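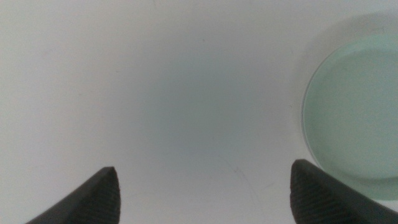

Figure 1. Gripper fingers over the table, seen from the wrist camera. Note the ridged pads.

Handout 5: Notes for the open day at Tatow

Bring this sheet with you. We meet at the side entrance at 2 and go in together. Holtov runs the lab and the demonstration; Costa supplies the hall next door, where the talks are.

What you will watch

The task is plate handling. An operator gives the arm a short instruction, the arm carries it out, and the table is reset by hand. Each group gets 18 runs, with a short break in the middle. Stand behind the yellow line while the arm is powered. Questions are fine during resets.

Plates look simple but they are a hard case for a two-finger gripper. A shallow plate gives the fingers very little to hold. They can close on the rim from the side, with one finger inside and one outside, or they can push the plate to the table edge and take it there. Holtov uses the first method. Watch the angle of the wrist as it comes down. If it is too steep the outer finger touches the table before the pads reach the rim.

Cameras

The controller uses two views. The wrist view is close and moves with the arm, so a plate may be only partly in it. The fixed view shows the layout of the table but gives less detail near the fingers. Compare Figures 1 and 2 before you come and decide which one you would use for (a) choosing a plate and (b) closing on the rim.
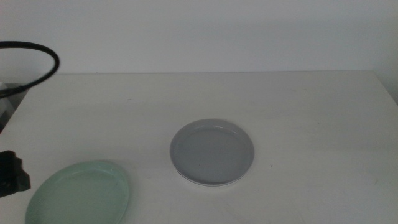 Figure 2. Fixed view of the table: gray plate near the center, green plate at lower left, part of the black arm hardware at the left edge.

Pale plates on a white table are a problem for any method that depends on contrast. Look at how thin the bright line on the lower rim of the gray plate is. Tirkel, the software package used in the lab, looks for the rim as a curve and fits an ellipse to it — the same fit we did in lab 2. It can work from part of a rim, within limits.

What to write down

For each run: the instruction, the plate, whether the grasp held, and where the plate ended up. If a grasp fails, say at which stage. "Missed" is too short to be useful later.

Write-up

Up to 200 words plus your table of runs. Hand it in at the next lab session. Grip force is covered in Handout 6, so leave it out for now.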